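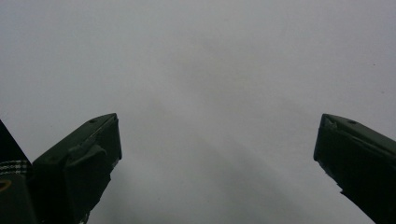 Figure 2. Pale gray surface without visible texture, seams or pattern. The darker diagonal band is a gradient of shadow, fading out to left and right.

4.2 Plain surfaces and the marks people find on them

Most of the complaints in our material concern things: crumbs, rings, a sticky patch of unknown parentage. A stubborn minority concern surfaces on which the person cleaning could find no thing at all. Of the 1230 entries in the Pollitz cleaning diaries, 404 report a mark that the writer then failed to locate by touch. We had planned to give these entries a footnote. They have taken over the section.

The entries follow a pattern familiar to anyone who has wiped a shelf at four in the afternoon. The writer sees a dull patch, wipes it, steps back, sees it again, and wipes harder. Several go on to a second product. One respondent reports going over the same cupboard door for most of a radio play before her son came in and stood somewhere else, at which point the patch left with him. She recorded the task as "done, I suppose."

We call these shadow marks, after the word "shadow" had been used so often in the diaries that any other term would have looked like vanity. A shadow mark has no hard edge. Figure 2 shows the sort of gradient we mean: the tone runs from nearly white at the upper right to a duller, bluish gray toward the middle, and the band widens as it descends. There is no line at which a cloth could sensibly begin. Stains are more considerate in this respect. A coffee ring tells you where it stops.

Pale gray did badly throughout. Respondents with white surfaces complained more about real dirt, and respondents with patterned ones complained about very little, having presumably lost sight of it. Gray occupied an unhappy middle ground, light enough to show a shadow and dark enough for the shadow to pass as grime. The effect was strongest where the surface had no seam or grain to give the eye a place to rest. Arango's pilot interviews had already suggested this, although the respondents there put it down to the paint and in one case to the landlord.

Coding was done twice. In the first pass we followed the Raptis checklist, which sorts household marks by what removes them. It is a sound principle and it was of no use to us, as the only entry under "removed by" that recurred was "curtain." In the second pass we sorted by the shape the writer gave the mark: band, patch, corner or "all over." The 2 coders disagreed mainly on bands and patches, and disagreed at length. A band that widens enough is a patch with ambitions. We kept the diarist's own word wherever there was one.

The follow-up questionnaire reached 282 respondents, who were asked what they did on noticing a dull area on a plain surface. Wiping came first by a comfortable margin. Moving one's head came well down the list, below "ask someone else in the house" and only just above "leave it until November," an option we had included to check that people were reading. Respondents who chose it wrote in the margin to say that November was when the low sun went behind the building opposite. We have withdrawn the remark about reading from the draft.

Two limits should be stated. The diaries record what people thought they saw, and we did not visit to look. Some shadow marks may therefore have been ordinary dirt enjoying a good disguise. The Stultevska apartments, which contributed many of the longest entries, also share a deep window recess, and a recess of that kind throws soft shade over whatever faces it. Section 4.3 takes up the windows.

Filed under: Home & Housework > Surfaces > Working Papers

Comments (3)

Gitau Urio: How were repeat entries handled? I could fill a diary with one bathroom wall.

pisitico_reader: Read this, went and looked at my fridge door, moved left. Twenty years of vinegar.

J. Arango: @Gitau, each entry counted once, same wall or not. The table is in the appendix, after the questionnaire.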